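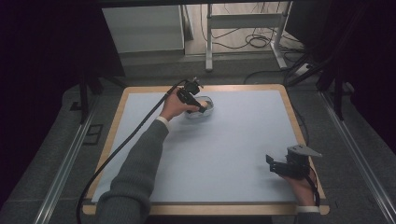 Bemer Hand-Held Gripper Service - Gallery

Brindham supplies the Bemer hand-held gripper pair to laboratories, schools and contract recording teams. The service covers delivery of the equipment, setup of the work area, operator training and checking of the finished recordings. Work on this page was carried out under the standard Bemer plan, which provides for 1,000 accepted recordings per order.

Small-object handling
The left gripper is placed at a small transparent container near the far side of the table, with a beige, rounded object inside, next to the tip. Clear containers are part of the Rind task set, which customers may order with the plan or add later.

Two-handed operation
Each operator holds 2 grippers, one in each hand. The right gripper points in toward the work area and is not touching anything, while the left is at the container. Training for new operators covers one-handed and two-handed tasks.

Work surface
A smooth, pale sheet covers most of the wooden tabletop. Customers may use their own tables, subject to a short review of size and lighting before delivery.

Cabling
Both grippers are cabled. The left cable arches over the hand and runs down across the side of the table. Replacement cables are listed under part number 117 - please state left or right when ordering.

Ordering
The Pekel trial plan is offered to first-time customers and provides for 200 accepted recordings. Orders for either plan are handled by the Brindham service desk. Terms on this page apply from 18 August 2025.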